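Notebook, Humcombe rail shed conversion, gallery 2 acoustics and lighting
Thursday, August 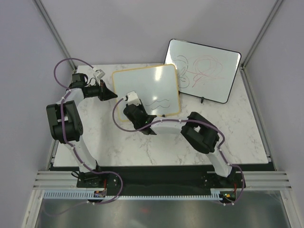
Bench enclosure, both arms over the tabletop, whiteboards at the back.

09:40. Continued on gallery 2 (former wheel shop, north bay). The theater company wants the bay for spoken word from the fall season, and the visual arts program wants it as hanging space the rest of the year. Same shell, same grid, two sets of requirements. Today was reverb with the new drapes in and a first pass on light levels at the hanging wall.

Drapes: wool serge, Iordache supply, hung at 200 percent fullness on the east track. West track is still waiting on brackets. Clearance between drape and brick is 200 mm, set with a spacer block at each carrier. The drawing had the drape tight to the wall. Vasilică moved it out on Tuesday's markup and I agree with him; we lose a little floor and pick up absorption lower down.

10:15. Impulse measurements, balloon source at the stage mark, 6 mic positions. Position 4 sits under the old crane beam and gave a flutter I could hear without the meter. Repeated it with the source moved one pace upstage. Flutter still there, weaker. Suspect the pair of parallel glazed screens at the ticket end. Check by hanging a moving blanket over one of them before blaming the beam.

Mid-band decay is down from the bare-room run, low end hardly changed. Expected. Serge does little below the male voice range. Full table is in the shared folder under gallery 2, drapes east only. Don't quote it to the client until west is up.

11:50. Stopped for the roofers. They were cutting sheet over bay 3 and the noise floor was useless. Resumed after lunch.

13:30. Lighting. Jaltlow track heads, 7 on the hanging wall circuit. Head 5 is out of family, noticeably greener than its neighbors on the white card. Swapped it with head 2 and the green moved with it, so it is the head and not the dimmer channel. Tagged and set aside. Need a replacement before the loan works come in, because the paper conservator will measure every head herself.

Dimming curve: the heads step visibly at the bottom of the range. Fine for exhibitions, where the level is set once. Not fine for the theater people, who will want a slow fade to black. Options:
- leave the track heads out of show cues and fade on the bar fixtures only
- try the Votau driver in place of the stock one, one head first
- change the curve at the desk and accept a snap at the end
I prefer the first. Costs nothing and the lighting designer was going to ask for the bars anyway.

Daylight: clerestory blinds were half down on the south side and I could not get the motor to respond. Took readings with them as found. These are not valid for the conservation limit and I have marked them so.

15:10. Vasilică Cozma on site for the grid walk. His notes, copied from his sheet:
- hanging points over the old inspection pit are rated lower than the rest, paint them a different color
- drape track end stop on the east side is loose
- the heritage officer wants no new fixings in the cast columns, clamps only, with a soft liner
- cable tray crosses the sight line from the back row, see if it can go up to the purlin

End stop fixed while he was there. Cable tray is the contractor's, sent him the photo and the section.

Open items
West drapes and repeat of the full mic set, same positions. Floor marks are in yellow tape, please leave them down.
Blanket test on the glazed screens.
Replacement for head 5.
Blind motor, south side. Ask whether the isolator was left off by the roofers.
Seating layout from the theater company. Without it I can't place the audience positions for the speech intelligibility run.

16:45. Meter back on charge, calibrator returned to the case.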